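Minutes, gripper pair upkeep, bay 5, March
Present: Martti Nieminen (chair), Ponia bench team, two from Mesonard on the phone. Started 9:35, Beltrán sent apologies.

**1. Where the pair stands**

Both hand-held grippers back on the table, bag and container work resumed. 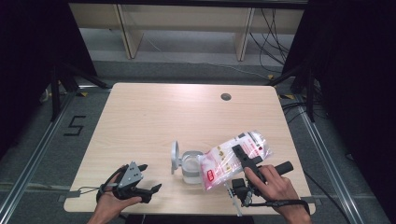
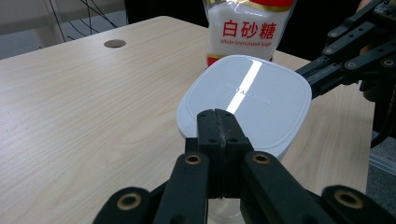 Last month's notes accepted, one fix: the spare pads are for the left unit, not the right.

**2. Finger pads**

- Martti wants pads checked every 100 grips on rigid lids, bags can go longer. Agreed.
- Change both pads together. Mixing old and new gave us the crooked close in the last round.
- Pad screws: hand tight then a quarter turn. No thread glue untill Mesonard confirm which one.

**3. Bushings and linkage**

- Left unit was stiff at 373 hours. Stripped, wiped, put back dry. Fine since.
- No oil on the brass. Somebody oiled it in the winter and it picked up carpet fluff.
- Mesonard asked if play at the fingertips is getting worse. Don't know, no baseline. Martti to measure both units before next meeting.

**4. Cables and straps**

- Wrist straps on before power, every time. Goes on the door sheet.
- Right unit dropped its signal twice, both times with the cable pulled tight. Try a longer lead from Sutine, order two.
- Cables on the floor to be taped down at the end of each shift, still not happening.

**5. Calibration**

Open/close zero after any pad change, takes around 30 minutes with the warm up. Mesonard say warm up can be skipped, Martti disagrees. Left open.

**Actions**

- Martti: fingertip play, both units
- Ponia bench: door sheet, tape, pad count log
- Mesonard: thread glue answer in writting
- Sutine leads: order goes out today

Closed 10:20. Next one same time, same room.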